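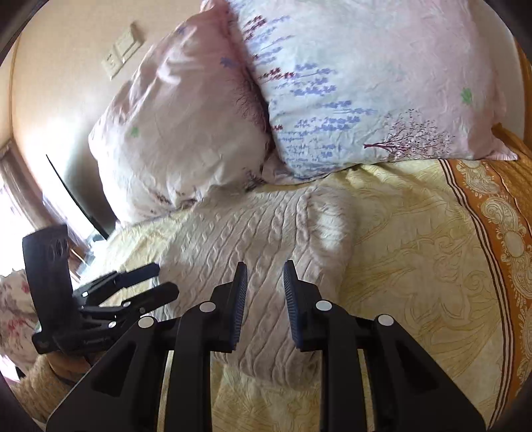 Contrôle des chambres — Résidence Lunia, bâtiment Skaston
Fiche remplie le 4 septembre 2020, à conserver jusqu'à la visite de novembre

1. Lit
Sommier stable, pieds serrés : conforme
Matelas propre, sans déchirure : conforme
Passage libre côté fenêtre : à revoir
Commentaire : le chevet gêne l'ouverture du volet. Le déplacer côté porte.

2. Électricité
Prises fixées au mur : non conforme
Commentaire : chambre 12, la prise près du radiateur bouge quand on retire une fiche. Circuit coupé au tableau, réparation demandée à Fajardo.
Multiprises branchées en cascade : aucune
Chauffage d'appoint : un appareil de 2000 W trouvé sur une rallonge enroulée. Rallonge retirée, appareil rangé à l'accueil.

3. Détection de fumée
Essai du bouton : conforme, sauf chambre 5
Commentaire : signal faible. Pile changée, second essai correct.

4. Fenêtres
Limiteur d'ouverture en place : conforme
Joints : usés au nord, déjà signalé l'an dernier.
Poignées : 2 à resserrer.

5. Salle d'eau
Ventilation : conforme
Température au robinet : non mesurée, thermomètre resté à Firnedstead
Fond de douche antidérapant : conforme
Commentaire : traces noires au plafond — nettoyer, puis vérifier la bouche d'extraction.

6. Évacuation
Plan affiché derrière la porte : manque chambre 12
Couloir dégagé : conforme
Bloc de secours : conforme

Suite à donner
Prise de la chambre 12 avant toute nouvelle occupation. Le reste peut attendre le passage de l'entretien.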